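3.2 Bedding and reported sleep quality

The second part of the household survey dealt with bedding. Earlier work on sleep in rented homes has mostly looked at noise, light and room temperature, and has treated the bed itself as a fixed item. The interviews carried out in Endness and Bornell suggested that this was a gap. Tenants who moved often spoke at length about mattresses they had not chosen, sheets that did not fit, and the cost of replacing either one.

Of the households contacted, 791 returned a complete bedding form. The form asked for the age of the mattress, where it came from, the type of bottom sheet in use, and how often that sheet was changed. Respondents also rated their sleep over the past month on a scale from one to eight. The wording of the scale was taken from the pilot study (Soliman and Thevar) and was left unchanged so that the two sets of answers could be compared.

Mattresses supplied by the landlord were older than those bought by the tenant, and their users gave lower sleep ratings. The difference remained after room temperature and street noise were taken into account. It was largest among tenants who had lived at the address for less than a year. Amin and Raju report a similar pattern for student housing in Veloso, although their sample did not include families with children.

Sheets received less attention in the interviews than we had expected, but the written answers were detailed. Many respondents described the color and print of their sheets without being asked to. Light prints were often said to make a shared or borrowed room feel more like their own. Several respondents added that such sheets showed stains sooner and were therefore washed more often. 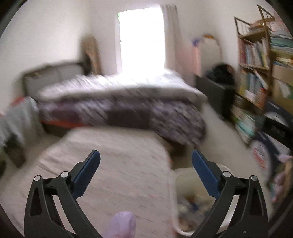 Figure 4. Mattress with a light pink sheet speckled with small red and gray dots.

Washing habits varied with access to a machine. In homes with a washer, 80 percent of respondents changed the bottom sheet at least every two weeks. In homes that relied on a shared laundry room or a laundromat, the share was 50 percent. Respondents in the second group named cost, distance and drying time as the main obstacles - in that order in Endness, and with drying time first in Bornell, where few of the buildings have outdoor lines.

Frequency of washing was only weakly linked to the sleep rating. Dissanayake has argued that clean bedding matters more for how people feel on going to bed than for how they judge the night afterward. Our data cannot test this claim directly, as the form contained no question on bedtime mood. A question of this kind has been added to the Skaston round, which opens in June and uses the same sampling plan.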